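Section 4: Setting Up the Tasting Table

This section covers the table for a two-cup comparison tasting. It assumes that you have unpacked the Jellgate kit (Section 2) and chosen the drinks you are going to serve (Section 3). If you are running more than one table, finish the first one completely and use it as the pattern for the others.

4.1 What you need

Table with a plain white top, placed against a wall
Gray cups and yellow-green cups from the kit
Red tape and blue tape
Drinks, in their original bottles
Soft cloth and mild dish soap
Order sheet 676

A full case holds 300 cups of each color. Cups from an older case may be a slightly different shade. Do not mix old and new cups of the same color in one session.

4.2 Preparing the surface

1. Clear the tabletop and wipe it with a damp cloth and a little dish soap.
2. Wipe again with clean water and let the table dry. Tape does not hold on a damp surface.
3. Push the table up to the wall. A plain, light wall makes it easier for tasters to compare the color of the drinks.
4. Check the light. Turn off any lamp that throws a strong shadow across the table.

CAUTION: Do not use cleaners with a strong scent. The smell stays on the surface and affects the tasting.

4.3 Placing the cups

1. Take one cup of each color from its sleeve. Hold it by the outside, below the rim.
2. Stand the gray cup toward the back of the table, open end up.
3. Stand the yellow-green cup to the right of the gray one. Leave a gap wide enough for a taster to pick up either cup without touching the other.
4. Keep the drink bottle within reach on the left until you have poured.
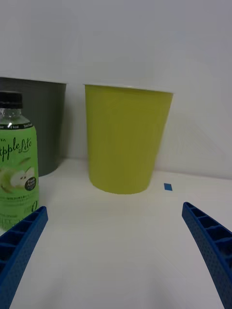 Figure 4-1. Yellow-green cup upright, with the green-label bottle at left.

5. Look at the cups from table height. Both should stand flat. Replace any cup that rocks or has a dent in the rim.

NOTE: Left-handed servers may keep the bottle on the right. The order of the cups does not change.

4.4 Marking positions with tape

The tape marks let a second server reset the table the same way between tasters. Use short strips. Long ones lift at the ends and catch on sleeves.

1. Put down the red strips first. Red shows the limits of the working area.
2. Put down the blue strips inside that area. Blue is a guide for placing and returning the cups.
3. Press each strip flat with your thumb from the middle outward.
4. Keep tape out from under the cups. A cup standing half on a strip will tip when filled.

The blue strips do not need to be square with the table edge. Set them at whatever angle you find easiest to read from where you stand.

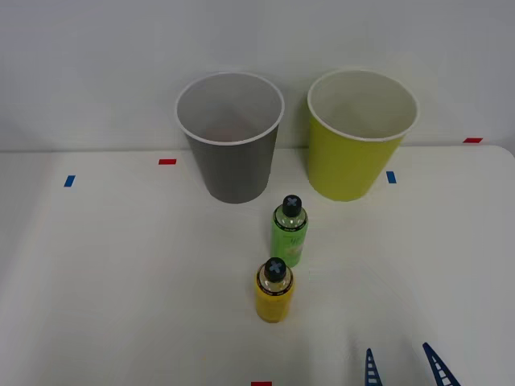

Before the first taster sits down, lift both cups and put them back using only the tape as a guide. If you have to stop and think about where a cup goes, move the nearest strip and try again. Have the other server do the same check, working from their side of the table.

4.5 Pouring

1. Read the order sheet and confirm which drink goes in which color of cup.
2. Pour 40 ml into each cup. Use the measure supplied until you are used to the amount.
3. Put the cap back on the bottle right away and tighten it.
4. Move the bottle out of the taster's view. Words on a label, including calorie figures, can change what people say about the taste.

CAUTION: The kit cups are for cold drinks only.

4.6 Resetting between tasters

1. Remove both cups, even if only one was used.
2. Wipe up drips. Work around the tape.
3. Replace any strip that has lifted, using the same color.
4. Set out new cups as in 4.3 and pour as in 4.5.

Change all of the tape after 6 sessions, or sooner if the edges look dirty. Peel slowly and keep the strip low to the table. Remove leftover adhesive with warm soapy water. Scrapers will mark the surface.

4.7 If something is wrong

Cups slide when touched: the table is still damp. Dry it and start again from 4.3.
Tape will not stick: wash off any soap film with clean water.
Server mixed up the colors: discard both cups, note it on the order sheet, and pour again.

Section revised 07/04/2023. Send corrections to Teresa Makowska or Amrit Gill at Wutoris.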